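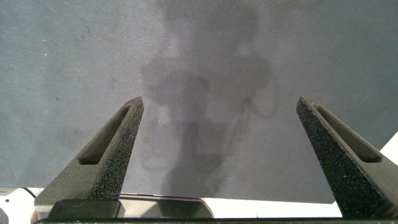 What is the best way to look after a plain matte work surface? Wipe it with a soft damp cloth at the end of each day, and keep anything gritty off it in between.

FLELOTTON, November — Demow is opening a shared workroom in Flelotton this month, and the thing we are most excited to show people is the tabletops! They are flat, gray and matte, with plenty of open space to spread out a sewing pattern, sort a box of old photographs or pack up an order for the mail.

The room has nine tables and seats 30 people. It opens at 8 in the morning and closes at 9 at night, and members can book a table for as little as two hours at a time.

"I have worked on kitchen counters most of my life, moving the toaster every time I needed to cut fabric," said Yae Imai, who planned the room for Demow. "Having a big quiet surface in front of you is such a pleasure. You put your things down and there is still space left for your elbows."

Imai chose gray after trying white and dark blue samples at home for a month. White glared under her lamp in the evening, and the blue showed every bit of lint. The gray was easy on the eyes all day long — and pale thread still stood out against it.

The tables were put together by Brosach, a small furniture shop two streets away. Cormac Sheehan of Brosach said the legs took longer than the tops. "The old floor slopes toward the windows, so every table got its own set of feet," he said. "We were in there with a level until dinner most nights, and I loved it."

Cutting mats, rulers and table lamps are kept on the shelves by the door, free for members to use. Glue, paint and hot irons are welcome too, as long as a mat or board goes down first. Uchida, the tea shop next door, is giving members 20 percent off a pot of tea through the end of the month.

Anyone who would like to try a table before joining can stop by in the afternoon and ask at the front desk. Bring a project!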